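I've had the same argument with my brother-in-law Noel three times this year, and I'm going to have it here where he can't interrupt me. Shops should go back to printing opening hours on the door and sticking to them.

Our bakery, Gatti, stopped doing it in October. You're meant to check their page, which says one thing, while the map on your phone says another, and the paper sign taped inside the glass says "back soon". Soon after what? I walked down there twice in one morning for a loaf!

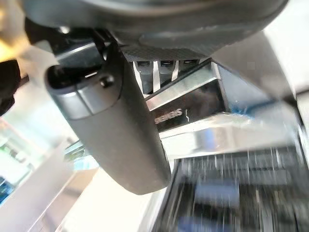

Noel says small places need to be flexible, and I do get that. Staff are off sick, the flour turns up late, somebody's child has a school play. Fine. Shut for the afternoon and write it on the door. What I can't stand is the shrug, as if wanting bread at nine were a bit demanding of me.
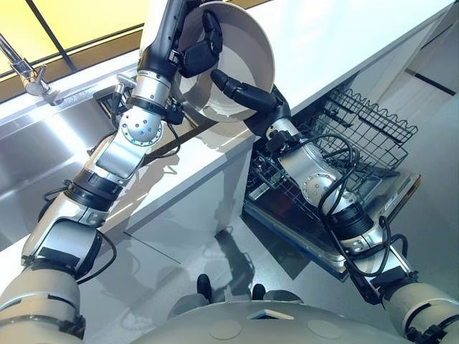
The hardware shop round the corner opens at eight and shuts at five, with an hour for lunch, and has done since I moved here. It's dearer than the big place by the ring road and I go anyway – I know the lights will be on. My neighbour is 82, doesn't own a smartphone and plans her whole day round two errands and a bus. She shouldn't have to guess.

So four numbers on a bit of card, please. I'll even lend you the pen.

Contact | © Noel Maglaya's Long-Suffering In-Law | Back to top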